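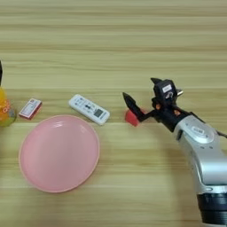
Demonstration collection (tabletop manipulation)

Demonstration collection is the work of recording examples of a task so that a learning system can later copy the task. In robotics the examples are usually made by a person who controls one or two arms from a distance, a method called teleoperation. Each complete recording is called an episode. An episode contains the camera pictures, the positions of the joints, the opening of each gripper, and the commands that the operator gave.

Origin of the common procedure

Many small laboratories work today with some version of the Pustham procedure, named after the workshop where it was first written down. The original text had only four pages and described a single arm. A second edition, prepared together with the Hendel laboratory, added rules for two arms and for the mixing of objects. The Grola format, which stores all streams of an episode in one file with a common clock, came later and is often used together with the procedure, although the two were developed separately.

Setting of the table

The procedure asks for a plain table of one material and a small number of household objects. Typical objects are a dish, a drink bottle, a remote control, a small box and a colored block. They differ in height, weight and surface, and for this reason they demand different grasps. A flat plate must be taken by the rim. A block can be closed between the fingers from above, while a bottle is normally held around the body.

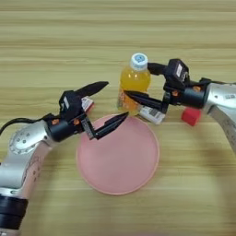

How many episodes does one task need?
The second edition recommends 200 episodes for a task with one object and one goal, and 800 for a task in which the objects change places between episodes. Tasks that use both arms at the same time can need more, and the edition gives no fixed number for them.

Recording of an episode

Before each episode the arms return to a resting position and the objects are placed again by hand. The procedure forbids the operator to use the same layout two times in a row. Some laboratories draw the layout from a printed list, others let a second person decide it. The Khurana list, with 181 layouts for up to five objects, is the most common of these.

The operator then receives a short written instruction, for example "put the block on the plate". The same sentence is saved with the episode. It is allowed to write the instruction in several ways, but the meaning must stay the same. An episode normally ends when the goal is reached and the gripper has moved away from the object. If the goal is not reached in 30 seconds, the episode is stopped and receives the mark "incomplete".

Work with two arms

With two arms the operator must decide which hand begins. The procedure calls the first one the leading arm and asks that this role is written in the record. The other arm may wait with open fingers near the working area, or it may support the object. Handing an object from one gripper to the other is treated as a separate task, with its own episodes, as the moment when both grippers hold the object is difficult to learn from mixed material.

Incomplete and corrected episodes

Opinions differ on what should be done with failed grasps. The first edition removed them all. The second edition keeps an episode if the operator failed, opened the gripper, and reached the goal at a later attempt in the same recording. Such episodes are called corrected. The authors at Hendel argued that a system which never sees a correction has no example to follow after its own mistakes. Critics answered that slow or uncertain movements are also copied, and that corrected episodes should be kept in a separate folder until their effect has been tested.

Review

After the recording a reviewer watches every episode at double speed. The reviewer checks that the instruction agrees with the movement, that no stream is missing, and that the clock of the cameras agrees with the clock of the arms. A difference between the clocks is the most frequent reason for rejection. The reviewer should be a different person from the operator, although in very small groups this rule is not always followed.

See also: teleoperation; imitation learning; Grola format; Khurana list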